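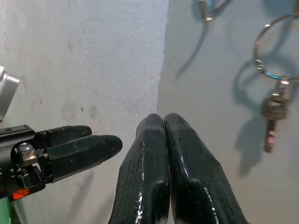 Brelach Fire Protection District
Pre-Incident Planning Program
Interim Progress Report to the Praketti Fund
Reporting period ending in May

Purpose of the grant

The Praketti Fund awarded support to the District for the preparation of written pre-incident plans covering the commercial and multi-family buildings in the Station 3 response area. Each plan records the construction type, occupancy, utility shutoffs, standpipe and sprinkler connections, roof access, and any hazardous storage reported by the owner. Completed plans are loaded onto the tablets carried on the engine and the ladder truck, and a paper copy is kept in the station watch office.

Work completed

Company officers finished and approved plans for 16 buildings during the period. A further 11 have been visited and are waiting on floor drawings from the owners or on a second walk-through. Captain Obed Alhassan reviewed every approved plan against the hydrant records and returned several to the crews for corrected distances. The most frequent error was the omission of a rear hydrant that is closer to the building than the one on the street side – this had been carried over from the older pre-plan cards, which have now been withdrawn.

The Pretorius Street block took longer than scheduled. Three of its buildings share an attic space with no fire stops shown on the permit drawings, and the crews asked for an additional visit with the building inspector present. The plan for the block now directs the first-arriving ladder company to check the attic on both sides of the unit involved.

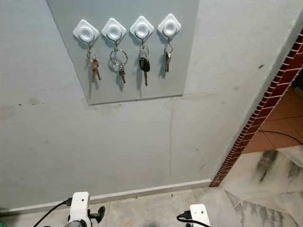 Access to locked rooms was added to the survey form at the request of the line officers. Crews responding to alarms after business hours had reported delays at electrical rooms, riser rooms, and roof hatches, and the former cards gave no location for the keys. The form now asks where keys are kept, how many sets there are, and who may release them at night. Owners are encouraged to use something simple, such as four white hooks in a row on a gray wall panel with one set of keys on each, and to label every set by door. Where an owner agrees, the location is marked on the floor drawing. Key locations are withheld from any copy of the plan released outside the District.

Training

All three shifts have received instruction on the new form and on retrieving plans from the tablets. Lina Atallah, the District's training coordinator, held one tabletop exercise per shift using the approved plan for the Sotix warehouse. Officers were asked to place the first two engines and assign a water supply from the plan alone. Their comments led to larger type for the hydrant distances and a north arrow on every page.
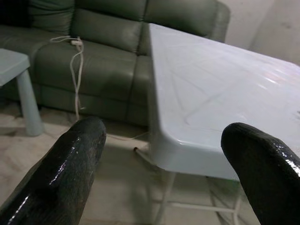 Expenditures

Spending to date is $3,575, applied to tablet mounts, printing, and overtime for the additional Pretorius Street visit. No change to the approved budget is requested. Receipts are attached under separate cover.

Work remaining

The District will close out the plans now awaiting drawings and then begin the two schools, which will be visited while classes are out. Dispatch has agreed to add a flag to the address record of each building with an approved plan. The wording of the flag is still under discussion with the communications center, and a copy will be forwarded to the Fund once it is settled.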